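Trasdale Community Boards > Release News > Regional Dates
Topic: Riteo European release date and save transfer

Posted by D.Alhassan (Moderator), 2022-03-01
Members are advised that Aryee has confirmed the European release of Riteo for November. The North American date is unchanged. Please keep discussion of both editions in this topic. Separate topics will be merged.

Posted by Carrier_R
Thank you for the notice. The announcement does not state whether save files will carry over between regions. I have 1,192 hours recorded in the previous title, Flosex, and would like this clarified before I place an order.

Posted by e_shahbazi
The publisher's support page addresses this point. Flosex saves may be imported once per account, and only items and character names are transferred. Story progress is not. I consider this a reasonable arrangement.

Posted by Carrier_R
I must respectfully disagree. Players in my region waited seven months for Flosex and were given the same assurance regarding items. Four of my items did not transfer.

Posted by AbenaYakubu
My own import was completed without loss. I would suggest that the previous poster submit a ticket, as the support team restored a friend's inventory last year. On a separate matter, I have moved my console to the other room in preparation for the release.

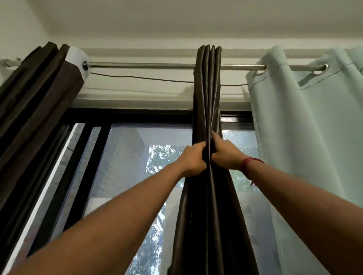 The window side, with the brown curtain at left.

Posted by M-A.Asamoah
I support the position taken by Carrier_R. The petition for a full transfer now has 2,572 signatures, and the publisher has yet to respond. A delay of this length should come with some consideration for existing players.

Posted by e_shahbazi
A petition does not alter the technical position. The two games use different quest structures - a full transfer would require the story to be rewritten.

Posted by D.Alhassan (Moderator)
Members are reminded to address the subject and to avoid remarks about regions. The petition link may remain in signatures but should not be posted in replies.

Posted by Carrier_R
Noted. I have submitted a ticket and will post the reply in this topic when it is received.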